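Keeping the kitchen cell honest

2021-04-14

I promised Bindu Chacko I would write down how we look after our little simulated cell before I forget the details, and since she has been so patient with me I'm going to do it over coffee and let it run as long as it wants to. Most of what gets written about robots is about the exciting parts. I like the housekeeping, and housekeeping is what I've been doing all week.

The cell is called Lockyer (Orhun Karaca named it, and he has never told us why). It is one arm with a parallel gripper working at a kitchen counter, and it lives entirely inside the simulator. You might think a machine made of software would never need maintenance. I thought so too! But it drifts out of shape just like the real ones I used to look after at Jurnasstead, only there's no grease on your sleeves to show for it.

The trouble this time was the fingers. When we moved to the new build, the pads came in a hair too far forward of where the controller believed they were. You couldn't see it on a block or a ball. On anything long and rounded, though, the grip landed off center, and the object would swing as the arm lifted it. Vasanthi Ramasamy noticed it in the logs well before I did, and I'm afraid I spent a whole morning blaming the friction settings.

So, for Bindu and for anyone else who inherits this: start with the gripper alone. Open it all the way, close it on nothing, and read back the finger positions. Do that 11 times and write the numbers down on actual paper. If the two sides disagree, fix the offset in the gripper file and leave the arm alone. I have ruined perfectly good arm calibrations by being impatient, and I would like you to be spared that.

After that comes the wrist camera. Its mount is defined in a separate file from the gripper, so whenever one changes you have to go and look at the other. Lakshmi Pisharody keeps a note about this taped to her monitor, and I have now made my own.

Then you bring the objects back, and this is the part I enjoy. I begin with the plate, because it is wide and flat and forgiving, and then something long to hold over it.
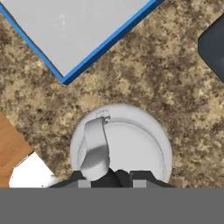 I run the grasp slowly the first few times, at a quarter of normal speed, and watch from the wrist view the whole way. If that looks all right I let it go overnight. The overnight job is 2,000 grasps, and with the old offset almost 1,000 of them had been flagged for swing, so you can imagine how I felt opening the laptop the next morning – I made the coffee first, to put it off. Only 3 were flagged. I wrote to Vasanthi straight away with far too many exclamation points.

I still have the contact settings to go through, and the granite texture takes longer to load than I'd like, but that can wait until later in April. Bindu, the gripper file is in the usual folder, with the old values left in as comments. Please don't delete them just yet.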